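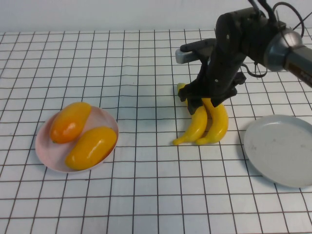 My aunt Josiane left me the flat in Flaltgate, four flights up, and with it she left me Rosine Baudry from across the landing, who came round every Wednesday at half past ten and expected fruit.

She didn't want cake. I tried cake the first week, a good one too, lemon, and she looked at it the way you'd look at a parking ticket. "Josiane did fruit," she said, and sat down at the table and waited. So I went and found two bananas that had been meant for my lunch, and we had one each, and she told me about the man in number 13 who'd married his dentist.

After that I got quite competitive about it. I'd go down to Huet's before work and stand there prodding things. Bananas always, because she liked them just short of ripe, and then something to put on the pink plate — that was Josiane's plate, it had been for biscuits when I was small and I was a bit scared of it. Plums, usually. Once a pomegranate (never again, the grouting still shows it).

In November Rosine missed a week. I'd set everything out and I sat there till nearly noon like somebody stood up at a restaurant, and then I went and knocked. Her niece Margaux opened the door with a roll of parcel tape round her wrist like a bangle. There was a room coming up in Iltcombe, near the sea, and they'd had to say yes by Friday.

"She's been meaning to tell you," Margaux said.

"I have not," Rosine shouted from the kitchen. "I was going to just go."

I went back and got the bananas. We ate them standing up among the boxes, all three of us, with me and Margaux sharing, and Rosine told the one about the dentist again, only this time he was a vet.

The bus to Iltcombe is the 253 and it takes for ever. I go on Wednesdays when I can swap my shift. She's got a window and a terrible chair, and last time she looked in my bag before she'd even said hello.

"These are too ripe," she said, and took the bigger one.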